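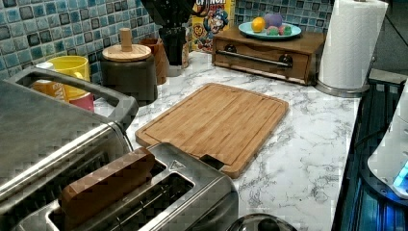

Stainless steel toaster and bamboo cutting board on a kitchen counter

Doltia Catalogue Importer

Oct 11, 2023 | by Tsai
8 comments | 100 shares

Doltia is a small plugin that reads a supplier price list in CSV and turns each row into a WordPress product page. It was written for a kitchenware shop in Balldale that was retyping its list by hand every month. It does not handle payments. You will still need a cart plugin for that.

What it does

- Creates one draft page per row
- Updates the price and stock fields when the same SKU is imported again
- Sorts items into categories by the code in column three
- Skips rows with no SKU and writes them to a log

Installing

Copy the `doltia` folder into `wp-content/plugins` and activate it from the dashboard. Go to Tools, then Doltia, and choose your file. Save the CSV as UTF-8 or the accented characters will come out wrong. The first import leaves everything in draft, so check a few pages before you publish.

Sample data

The `sample` folder holds the Caltthorpe list, with 2,319 rows. Of these, 843 have a long description and the rest have a title and price only. Prices are in Australian dollars, GST included. Colour names are left as the supplier typed them, so you will find both "grey" and "gry". Supplier contact details have been removed.

Known problems

Imports time out on some shared hosting. Set the batch size to 100 in the settings page and run it again; it picks up at the last finished batch. Quotation marks inside a description must be doubled. Product variations (size, colour) come in as separate products, and merging them has to be done by hand for now.

Changes

The August release added the log file and fixed the category codes that lost their leading zeros. The old `import_all` setting is ignored and can be deleted.

Licence

GPL version 2 or later for the code. The sample list may be used for testing only.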